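Sutel Shelf Runner
Parcel fetching and put-away for small shipping rooms
By Ostmont

Overview | What's in the kit | Setting up | Plans | Questions

If you run a small shipping room, you already know where the day goes. It goes into walking to the shelf, turning a box around to find the label, walking back, finding out it was the other box, and walking to the shelf again. The Sutel Shelf Runner is a wheeled base with a single arm that does the walking and the fetching for you, and it was made for rooms with ordinary store-bought shelving and one or two people trying to get everything out before the pickup truck comes.

We started building it after a good many afternoons spent in the back rooms of shops and repair counters, and we kept coming back to the same conclusion. The big warehouse systems are lovely machines, but they want their own floor, their own racks and their own bins, and most of the people who write to us have a wall of shelves, a bench and a doorway that's a little too narrow.

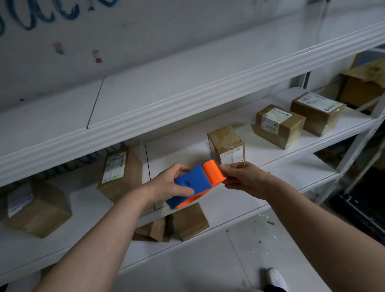

So the Sutel leaves your room the way it is. You keep your shelves, you keep your boxes, and you keep doing the parts of the job that hands are good at, like closing up a tired carton or deciding that a corner needs one more strip. The Sutel takes care of the trips in between. Ask for a parcel by its tracking number and it rolls over, finds the label, lifts the parcel and sets it down at the bench (or at the door, or wherever you've told it the drop spot is). Ask it to put something away and it looks for a gap that fits and remembers where it left it.

What's in the kit

Sutel base, with battery, charging dock and bumper skirt
Single arm with lift column
Halás soft gripper, plus one spare set of finger pads
Label reader, mounted on the arm
Bukach shelf software, installed and ready to go
Red stop button on a lanyard, and a second one for the wall
Printed setup booklet and a roll of shelf markers

The gripper

The Halás gripper is the part we get the most letters about, and we're happy to admit it's the part that took us the longest. A new carton with flat sides is easy. An old carton that has been through the mail twice, or a paper-wrapped bundle with folded ends, gives under pressure and wants to slide. The Halás closes slowly, feels for slip, and stops squeezing as soon as the weight is held. The pads are soft enough for wrapping paper and grippy enough for shiny tape, and they wipe clean with a damp cloth. Please don't use solvent on them! It makes them hard and then they squeak.

Reading labels on a real shelf
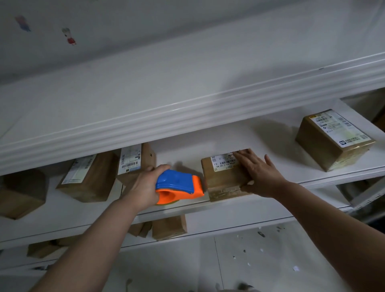 Bukach is the software that keeps track of what is where, and it was written for shelves that people use all day long. You can set up a tidy system with every barcode facing front, and we'd never talk you out of it, but our own experience is that it lasts until the first busy hour. One parcel gets laid down with its label on top, the next is stood upright against the back, and a third goes in at an angle next to them, so the labels point every which way. The reader on the arm looks from the front and then from above before it gives up on a box. If it still can't get a clean read, it adds the box to a short "please turn" list on your screen and goes on with the next job. And when someone has an arm in the shelf, say with one hand flat on a little box and the tape dispenser in the other, the Sutel waits at the edge of its parking zone until that person has stepped away.

Good to know before you order

Highest shelf it can reach: 88 inches
Heaviest parcel: 40 pounds
Longest run from shelf to drop spot: 50 feet
Floors: tile, sealed concrete, wood, short carpet
Scraps on the floor: the bumper skirt pushes small bits of paper and cardboard aside, but long strips of stray tape can wind around the wheels, so a quick sweep at closing time is a good habit
Stairs and ramps: no, sorry

Setting up

Most rooms are ready the same day. You stick a marker on each shelf board, walk the Sutel past the shelves once using the handset, and tell it where the bench and the dock are. After that, let it spend an hour or so reading labels before you ask it for anything. If your shelves aren't fastened to the wall, please fasten them first. The booklet has a page on this with drawings.

If you get stuck, write to Dindo Tolentino on our setup desk and send him a sketch of your room with the doorways marked. He'll write back with a suggested layout, and he is very patient about sketches done on the back of a packing slip.

Plans

The Sutel is offered by the month, at 302 dollars, with the gripper, the software and replacement pads included. Shipping is quoted separately by distance. You can send it back at the end of any month, in its own crate, so do hang on to the crate.

Questions

Can it tape boxes?
No. The arm fetches and puts away, and taping stays at the bench or at the shelf with you.

Can two people use it at once?
Yes. Requests are handled in the order they come in, and you can drag an urgent one to the top.

Does it need the internet?
Only for updates. The shelf list is kept on the base.

What about very small packets?
Padded mailers and thin packets do best in an open tray, which the Sutel can carry as a single item. Trays are sold separately on our accessories page.

Page updated June 7, 2021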